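Hardware Help > Power and Cases

Used power supplies, worth buying?
posted by jostmont, Wed 1 July

A shop near me sells used power supplies with a 2 month warranty. The one I want is five years old. It would go in my kid's PC. Is the age a problem?

satti
I'd pass. Capacitors wear out, and two months is short cover. Spend more on a new one - it can outlast the rest of the build.

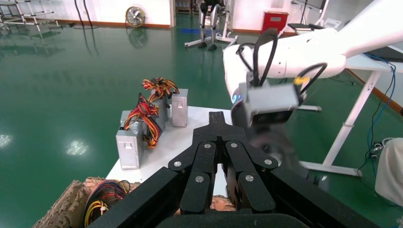
Power supplies on a white table

tunar167
mine is older than that and works fine lol

nirnholm
Depends on the model. Ask for the exact part number and look up the original warranty. Don't reuse cables from another unit - the pinouts can differ.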